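4.2 Lease renewal under load

Vendors tend to claim that a short DHCP lease time costs nothing on a modern network. We doubted this and tested it on the Zollis segment, where 250 clients shared a single pool and the lease time was set to 90 seconds. Clients are meant to renew at half the lease, so the server should have seen a steady trickle of unicast requests. What the logs show instead is bunching. After each switch restart the renewals lined up and stayed lined up for most of the run, and the Mustska relay dropped part of every burst.

The relay's own counters reported no loss at all. We see no good reason to trust them — they are updated after the queue, so a packet discarded before it never appears. Earlier work that relied on such counters should be read with care.

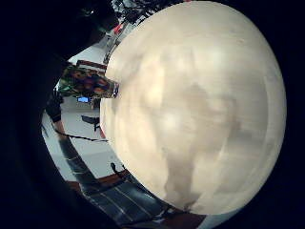
Fig. 3. Close view of a cream-colored sphere with a blurred grey shadow.

4.3 Static addresses as a baseline

We repeated the run with fixed addresses on the Fallahi and Suria hosts. Renewal traffic vanished, as it must, but two hosts had been given the same address by hand and the conflict went unseen until the ARP tables were compared. The usual advice that static setup is "safer" for servers rests on very little. It moves the fault from the relay to the person editing the file, and our data cannot say which fails more often.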